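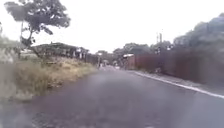
Page last changed: August, 4:10 pm

I spent most of this month on the road edge finder for Talebi, and I want to write down what changed before I forget it.

Talebi is our small outdoor rover. The driving code is a plain follower: it takes a left edge and a right edge, puts a line between them, and steers to a point ahead on that line. The follower has been fine for a long time. The edges are what go wrong.

On a road like this one the right side is easy. There is a white line along the kerb and a long wall behind it, both running to the same place in the distance. The old code found that side in nearly every image, even soft ones. The left side is grass meeting asphalt with no line at all, and the old code wanted a line. When it found none it took the strongest gradient it could get, and often that was the border of a dark patch in the road. Then the center point jumped to the right and the steering went with it.

I made three changes.

First, the left and right sides no longer share a detector. The right side still fits a line. The left side now uses a texture and color score for each column and picks the place where grass becomes more likely than road. The result is a soft edge with a width, and the width goes to the planner as uncertainty.

Second, dark regions inside the road no longer count as edges unless the texture changes too. Renato Cabral suggested this back when we started and I should have listened.

Third, if the left side is lost, the planner holds the last road width and works from the right side alone. It does that for up to 60 images, then slows to a stop.

I labeled 3,290 images by hand to tune the score. Elvia Ventura checked 200 of them and disagreed with me mostly on the far part of the road, where everything blurs together. We agreed to stop labeling past the point where either of us had to guess. The planner doesn't use that part anyway.

Still open: the far shapes on the road. The obstacle node reports them, drops them, and reports them again. I raised the threshold, which hides the problem and doesn't fix it. Tracking over time is the next job.

The config file is in the Plercombe branch. If you pull it, rebuild the message package first or the width field will read as zero.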